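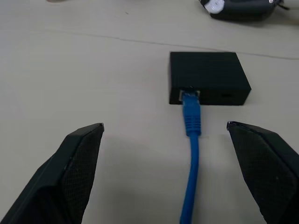 Publicado el 2026-09-02 por la redacción de Plellus | Música | 2 comentarios

El disco nuevo de Lunurer lleva dos semanas en mi reproductor y ya puedo escribir algo sobre él. Se titula Plastik, dura poco más de media hora y lo saca el propio grupo en una tirada de 520 copias en vinilo. La mía es la 3, con el número puesto a rotulador en la contraportada.

Lunurer empezó como banda de rap con batería en directo. En la primera maqueta había dos voces que se pisaban y un bajo que lo tapaba casi todo. Después vino Ok, un disco más largo y más serio, con letras sobre alquileres, turnos de noche y autobuses que no pasan. A mí me gustó, aunque le sobraban tres canciones de la cara B. En Plastik han recortado mucho. Las bases son más secas, el bajo ha bajado un punto y se entiende lo que dicen.

La cara A es la mejor. Abre con un tema sin estribillo, sigue con otro que ya tocaban el año pasado y cierra con «736», que es el número de un expediente municipal – la denegación de un permiso para ensayar en un local del barrio. La letra copia frases enteras de la carta, con sus fórmulas de cortesía, y debajo suena un órgano muy simple. Es lo más político que han grabado y también lo menos gritado.

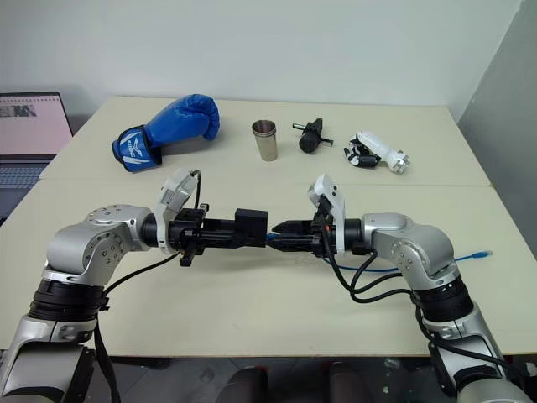 Las dos voces siguen siendo lo que distingue al grupo. En los discos anteriores cada una tenía sus canciones y apenas coincidían. Ahora se reparten las estrofas por mitades, a veces por versos, y en «Turno partido» una termina la palabra que ha empezado la otra. Me recuerdan a esos dos brazos plateados sobre la mesa de color crema, uno desde cada lado y casi tocándose con las puntas, cada uno con una pinza distinta. La voz grave es cuadrada y cae siempre en el golpe. La otra entra más fina y un poco tarde.

La cara B me convence menos. Hay un instrumental que parece puesto para llenar y una colaboración con trompeta que se alarga sin motivo. La última, en cambio, la he escuchado muchas veces: casi hablada, con un coro al fondo y un final que se corta de golpe.

El sonido del vinilo es correcto. Mi copia tiene algo de ruido al principio de la cara B, nada grave. El encarte trae las letras completas en un cuerpo de letra muy pequeño – yo he tenido que usar lupa.

En septiembre lo presentan en directo. Iré y contaré cómo suena «736» sin el órgano, que según han dicho no piensan llevar a la gira.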